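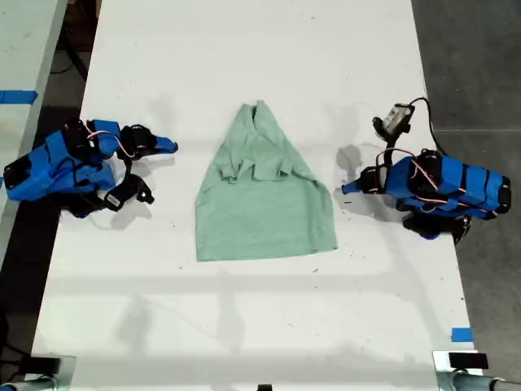
Last changed: 27/11/2023

T-shirt folding, still. I went back to the pale green one today as it's got that slightly flecked, soft sort of fabric that doesn't fight you too much, and I wanted to get the order of folds sorted before we touch the rest of the Lodstead pile (23 shirts, all different, hurrah).

The bottom half is fine. Hem straight across, a touch on the slant with the right corner poking out further than the left, and I can live with that. It's the top that annoys me! The sleeves are in but everything round the collar has bunched up, so the whole thing comes out narrow at the neck and wide at the hem, like a lampshade. If you fold it in half from there you just get a lump in the middle - I've made plenty of those.

Things to try next:
Smooth the shoulders outwards first, then sleeves, then sides.
Bring the collar down last and see if it lies any flatter.
Same again with the heavier Bustari shirts, which were much better behaved back in June.

I do like the long white table for this, though pale green on white is a bit hard on the eyes by teatime. Might ask for one of the darker Prasertsri ones instead.

Oh, and the wash label on the spare shirts says 80% cotton, so they'll crease. Iron 2 of them before the next go and leave the others as they are, then compare hems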